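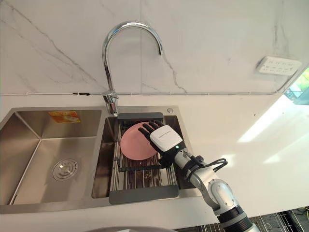 A Wallex arm and four-fingered hand with a pink plate at the drying rack.

Mekden opens orders for Wallex, a robot arm kit that helps with the washing-up

3 min read

ISTCOMBE, March 2024 – Mekden is very pleased to announce that Wallex, its kitchen robot kit for research groups, colleges and care technology teams, is now open for orders across the UK. The kit brings together a pair of arms, two jointed hands and a set of ready-made household tasks, starting with a job most of us do every day: putting plates in the rack.

We picked dishes on purpose. A plate is smooth, round and awkward to hold, and a drying rack is a row of thin metal rods with not much room for error. Tilt the plate too far and it slides. Press too hard and you chip it. Getting a hand to do this well is lovely, fiddly work, and our small team in Istcombe has had a great time with it (there are fewer matching plates in the office cupboard than there used to be!).

The hands come from Schwerdtfeger, who have worked with us since the first sketches. Their fingers bend at the knuckles and can spread wide across a flat surface, so the hand can steady a plate by its face as well as grip it by the rim. A small green light on the back of the hand shows that it is powered and ready, and it is bright enough to spot in a sunny kitchen.

"I've been building robots for a good while and I still stop and watch when a plate goes in," said Lamisi Dogbe, who leads the Wallex project at Mekden. "We wanted to work in ordinary kitchens from day one, with a tap in the way and light coming through the window. If you only ever practise on a bare bench you learn a lot about benches."

During development the team logged 4000 plate placements in 311 sessions, using plates, bowls and saucers of different sizes. All of those recordings come with the kit, the failed tries included, so that buyers can train and test their own software against them. A further 568 recordings cover cups and cutlery. Cutlery is the harder of the two and we'd like to be plain about that: Wallex manages spoons nicely, but thin forks lying flat in a sink still give it trouble. An update is planned for August.

What comes with Wallex:

- two arms with shoulder, elbow and wrist joints
- a left and a right hand by Schwerdtfeger, with spare fingertips
- a head camera and mounting post
- the full set of dish recordings
- setup guide and a year of support by phone and email

Wallex is meant for trained users and is not sold for unsupervised use at home. The hands are sealed against splashes, but they should not be put under water, and the kit does not wash dishes in a full sink. It moves, places and sorts them. Setting up takes a morning for two people, and the arms can be fixed to a stand or a sturdy worktop frame.

A support contract can be extended after the first year, and replacement parts are held at Istcombe. Groups that would like to see Wallex working before they order are welcome to book a visit. Bring your own plates if you like. We'd love to try them.

About Mekden
Mekden designs and builds robot kits for everyday tasks from its workshop in Istcombe. Wallex is its first kit with jointed hands.

Orders and visits: ask for the Wallex desk, extension 1367.

We use cookies to remember your settings and to see which pages are read. Accept all | Manage choices

Comments (3)

platerack_pete
Does it cope with big dinner plates? Ours barely fit in the rack when I do it.

Morwenna T
Really glad the failed tries are included. My students learn far more from those. Is there a college price?

Mekden team
Hi both! Large plates are fine as long as the rods are wide enough apart for the rim. Morwenna, yes there is, ring the Wallex desk and we'll send you the price list.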